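Buying a Two-Arm Fabric Handling Cell: Questions We Get From Small Shops

Last updated January 2020

Should we buy a two-arm cell to handle garments?

Probably not this year. Cloth is harder for a machine than boxes or bottles, and most quotes we see are written as if it were the same job. If you have steady volume in one or two garment types, keep reading.

The Draleo quote says "up to 200 garments an hour." Can we plan on that?

No. Ask what "up to" means, and ask for the number with your own garments, piled the way they reach your table. Rawan Haddadin, who reviews quotes for us, crosses out every "up to" and sends the page back. Some vendors return it with a real figure. Some go quiet, and that saves everybody time.

What gets left out of the budget?

Fingers, mostly. They touch everything and they wear. Coatings chip and edges get scuffed, and the Grendel price list puts replacements under "accessories" on the last page. We tell people to price 5 spare pairs with the first order. Then there are cables, table surfaces, and the hours your own people will spend clearing lint.

Do we need wrist cameras as well as a fixed one?

We'd price both. A fixed camera gives you the whole table but not much of what is going on between the fingertips, and a wrist camera gives you the opposite. Sandberg sells them as a bundle – check whether the mounts are included.

How long should a trial run?

At least 30 working days, on your floor, with your staff. A demo at the vendor's site tells you about the vendor's site. Write the acceptance test before the equipment ships, and count dropped and half-held pieces as failures.

Is a used cell a bargain?

Sometimes. Ask for the cycle log. One Pindevham listing claimed under 1,000 cycles, and Rosalinda Lumbao on our side asked three times to see the log and never got it. We passed.

What does the work look like up close?

Slower and messier than the brochure. Look at the fingers as well as the cloth.

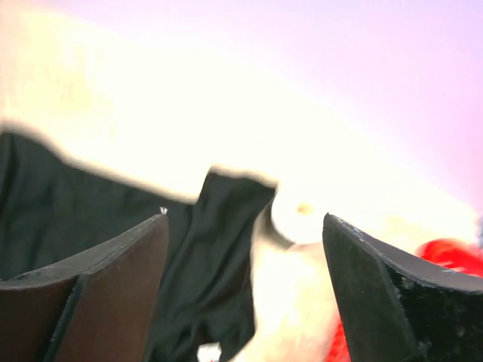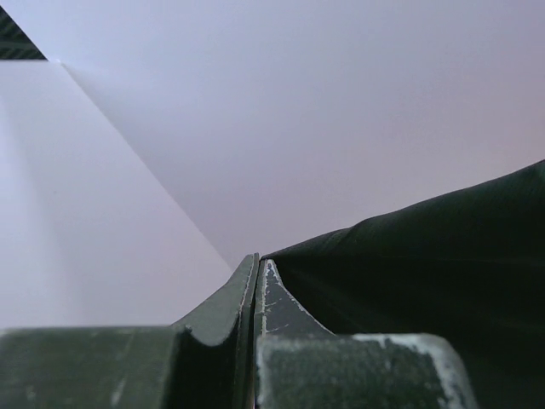
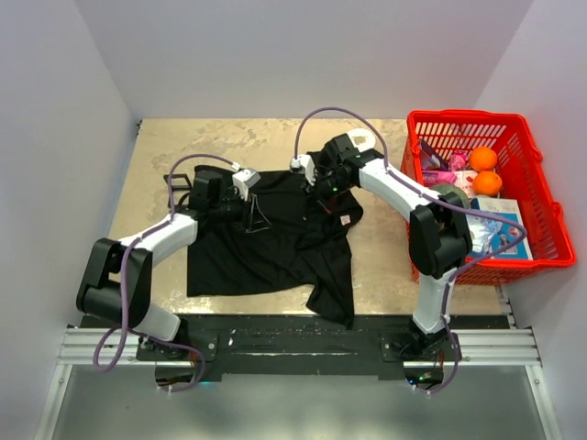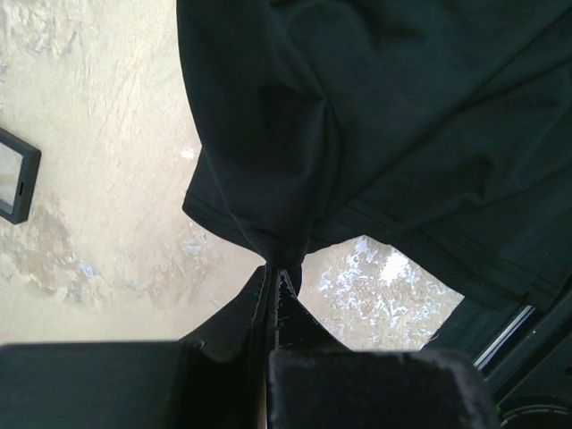

Last picture: dark garment held at a single pinch point, with lint on the toothed edge of the right finger.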